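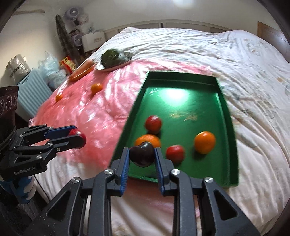
Saturnino Palacios wants to know first whether both grippers share one clock, and he is right to ask. Post the sync settings before anyone guesses at hardware.

Left and right finger widths drift apart during fruit pick-and-place
Posted by Yi-an Seol, June 30, 2023

Two hand-held grippers, one operator, fruit moved in and out of a green tray. After 7 minutes of recording, the left jaw width lags the right. Replayed on the arm, the left side closes late and drops the item. Restarting the logger clears it. Both units are set to the same clock source. Log buffer is 2000 samples. What should I check?
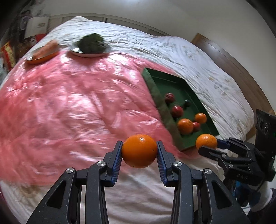

2 replies

Deok-su Yoon
Buffer overrun, most likely. A lag that grows with time and clears on restart is a queue that is not draining. Log the queue depth on both sides. If the left one climbs, write to disk in blocks of 100 samples and drop the live preview. Also stamp each sample at the encoder — not when it reaches the logger. Until that is fixed, do not replay on the arm with people in reach. A late close is also a late release.

Ju-won Bang
Had this in February. Changed the cable and it went away, no idea why. Maybe check the screws too.
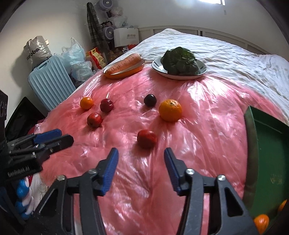 Fingers open, apple ahead on the pink sheet.

Thread open. Queue depth logs not yet posted.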